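Teaching by Hand: Garments and Soft Goods
Stullholm Centre for Assisted Handling
Gallery

Page last revised 05/01/2020

This page presents work from the Centre's programme on showing tasks to machines. The programme is concerned with household cloth: shirts, knitwear, towels and bed linen. Each task is shown by a person, either by remote control from the desk at Jaderstead or with hand-held grippers in an ordinary room. The movements are recorded and later used to train the handling arms at Perron.

The first part of the programme, which ran until March, relied on remote control alone. Operators found it slow for cloth. A sleeve that a person would straighten in one movement often took several attempts from the desk, and the operator could not feel when the fabric had begun to pull. Hand-held grippers were then introduced for all folding and spreading tasks. Remote control has been kept for lifting, carrying and placing in drawers.

The collection for soft goods now stands at 700 recorded demonstrations. On review, 684 were accepted for training. The remaining 16 were set aside, most of them for a garment dropped or a fold begun again from the start. Recordings were made in 18 homes in the Pirnano district, with the consent of each household and on the furniture already in use there.

Demonstrators are asked to observe the following points:

Work at an even pace, and let the gripper close fully before lifting.
Keep the free hand away from the cloth. Only the gripper tips should touch the garment.
Leave patterned sheets and covers in place. The arms will have to work on them in due course.
Where a fold fails, finish the attempt and report it. Do not correct it by hand.

New demonstrators complete 2 supervised sessions before recording alone. Training is arranged by Chantal Petrenko, to whom enquiries about taking part should be addressed. Visitors' remarks on the gallery are published beneath the pictures after review.

Knitwear

Ribbed knit with dark stripes, spread on a spotted sheet. Two grippers are in use, the one on the left held by its grey handle. Knitted garments are shown at several stages, from bunched to flat, so that the arms do not learn from tidy starting positions only.

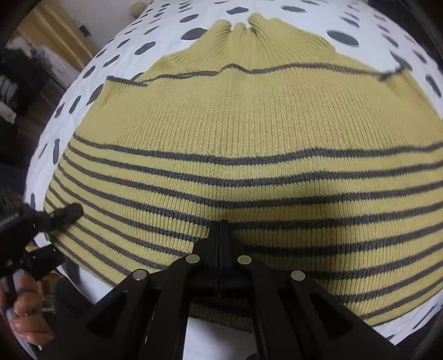

Clifford Lemieux
I should like to see the rejected attempts kept as well, and made available on request. My own experience with remote control was that a failed fold, properly labelled, taught us a good deal about where the operator had lost the edge of the cloth. Might the Centre say whether the 16 recordings set aside have been stored or deleted?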